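Lounge tidying at Birkau

Lounge tidying at Birkau is the name given to an automation scheme at the Birkau guest residence, run by the cleaning contractor Murín. It was announced on 20/05/2020 and covers the picking up of clothing and the straightening of cushions in shared sitting areas. The contractor describes it as "relief for the cleaning team", a claim its own staff have disputed.

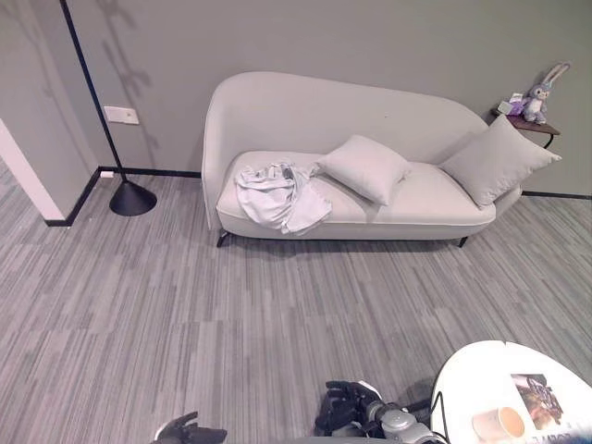
A lounge at Birkau, with a garment left on the sofa.

Murín put the saving at 19 hours a month. Igor Šimek, a shift leader, objected that the figure left out the time cleaners spend standing by, and that no post had been regraded for the extra duty. Training consisted of one morning and a printed sheet. 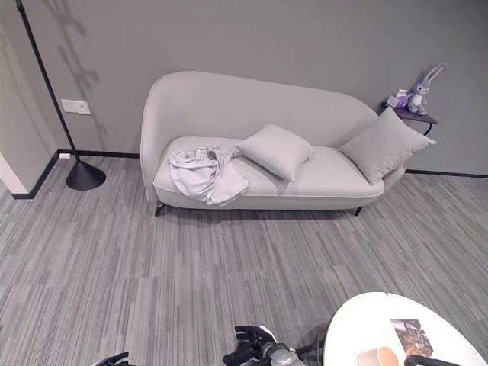 Cleaners' pay is still worked out per room, under a rate agreed before the scheme began. Critics say this rewards the contractor for handing over the light work and leaving the heavy work with people. A white cloth hanging partly over the front of a seat is a light job by any measure, and a cleaner passing through would deal with it on the way to something else. Stain removal, bins and bathrooms remain manual. Padmavathi Unnithan, who represents the night staff, asked in October for the standby time to be paid. Murín has not published a reply.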